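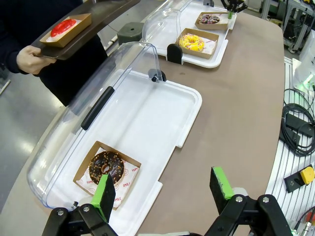

Doughnut tray, lid up, kraft box at the front corner.

2022-12-18

Sunday in the shed because the sediment samples won't sieve themselves and I'd promised Beathag numbers before the river trust shuts for the holidays. Quiet, stinking hot, and the fan is on its last legs.

Where we're at with the dredging money. The state grant letter came through late in the week and I've now read it three times. It covers the lower channel from the boat ramp to the old wharf, and it covers disposal, which I'd honestly given up on. It doesn't cover the side creek at Harora. Munther reckons the creek was in the draft and fell out somewhere between the department and the minister's office, and he's going to ring and ask. I'd rather he wrote, so we have something to wave around later, but he's better on the phone than I am and he knows it.

Letter says 3,000 cubic metres for the first stage. My own sums off the September survey come out a bit higher, so I went back through the soundings line by line this morning. Found one culprit: I'd used the old gauge datum for the last four lines near the wharf. Fixed that in the sheet (the tab called wharf_redo, please don't sort it, the formulas will fall over). Still over, but by a margin I can live with.

Cores. We have 20 in the cold room and I've logged 19. Core 12 is the odd one out – the liner split when I pushed the sample through and the bottom section slumped all over the bench. I scooped up what I could and bagged it, marked DISTURBED in big letters. Use it for grain size if you must. Please don't use it for layering!

Rest of the cores look much as we guessed. Soft grey silt on top, then a shelly band, then a stiff clay that I could barely get the spatula into. The shelly band is thicker on the wharf side. If the dredge crew go down to design depth there they'll be chewing through shell for most of the cut, and that changes what the disposal paddock gets. Have put a note in for Vahidi, who are pricing the haulage, and asked them to quote it both ways.

Sieving notes for whoever does the next batch: the 63 micron sieve has a tiny tear near the rim. I've patched it with epoxy and it held for today's lot, but I ran one sample through twice to check and got a slightly different fines figure each time. Ordering a new one tomorrow. Oven was at 55 overnight instead of the usual setting because a few of these are going off for organics and I didn't want to cook them. If you find it low, leave it low until the orange-tagged trays are out.

Turbidity logger at the ramp dropped out again. The Trustent portal shows it flat since Thursday night. Could be the battery, could be weed on the sensor, could be the portal, which has form. I'll wander down at low tide with a brush and a spare battery and try both. The Zernero one upstream is happily ticking over, so at least we've got a baseline from there, and that's the one the permit people care about.

Speaking of the permit: condition on fish passage still reads as though we have to stop work for the entire spring. Beathag thinks it only means the stretch above the weir. I think she's right but the wording is awful, and I'm not telling a contractor to start a dredge on the strength of "I think". She's drafting a question to fisheries and I've said I'll add a map with the weir marked on it.

To do

– new 63 micron sieve
– log the last core, then fill in the depth column properly
– brush and battery for the ramp logger
– map for Beathag's letter
– chase Munther on the creek
– fan. Or a different fan. Colour not important.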